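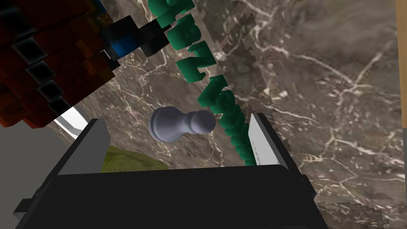
I started taking magnesium in January, mostly for sleep, and a few readers have asked how it went. I've put off writing this because my results were mixed and I changed the dose partway through, so take it as one person's notes.

I picked magnesium glycinate over citrate. Citrate is cheaper and easy to find at the drugstore, but it loosens things up more than I need. Oxide is cheaper still, and from what I've read, less of it gets absorbed. Glycinate costs more per bottle. The one I bought first was from Ulisen, in capsules, and when that ran out I switched to the powder from Skendasia, which mixes into warm water and tastes faintly sour. I didn't notice any difference in how the two worked. The capsules are large, though, and if you have trouble with big pills the powder is worth the extra money.

I began with a full serving right before bed. That was a mistake. I woke up at 3 a.m. with a sour stomach several nights in a row and almost quit. Then I cut it to half, took it with dinner, and the stomach trouble went away. After 13 nights on the half serving I went back up to the full one, still with dinner, and I've stayed there.
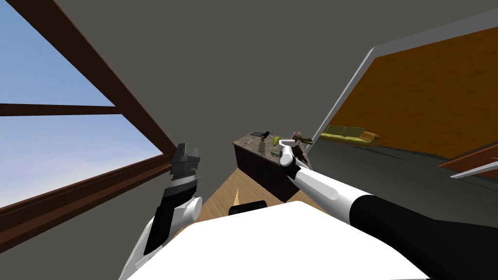 As for sleep, I fall asleep at the same speed I always did. What changed is the leg cramps. I used to get them in my left calf a couple of times a week, usually toward morning, and now I can go most of a month without one. I also started drinking more water over the same stretch, so I can't say which of the two did it. I'm not going to stop either one to find out.

Food matters here too. I eat pumpkin seeds most days, black beans when I remember to soak them, and a lot of spinach. Hinds, the bulk store near me, sells raw pumpkin seeds for less than the supermarket does, and I toast them in a dry pan with salt. If you eat that way already, you may not need a supplement at all.

A few cautions. Magnesium can get in the way of some antibiotics and thyroid medicine, so if you take either, ask your pharmacist how far apart to space them. If you have kidney problems, don't start it without talking to your doctor. Check the label for the elemental amount, too. The big number on the front of some bottles is the weight of the whole compound, and mine said 1140 mg on the front with a much smaller number on the back.

I also tried the Zesley spray, the kind you rub on your legs. It itched for 2 hours and left a white film on the sheets. I gave up on it with the bottle nearly full.

Next I want to look at tart cherry juice, which a lot of you have brought up in the comments. I have a bottle in the fridge and I'll start on it once my work hours settle down. If you've used it, let me know how much you take and whether you water it down.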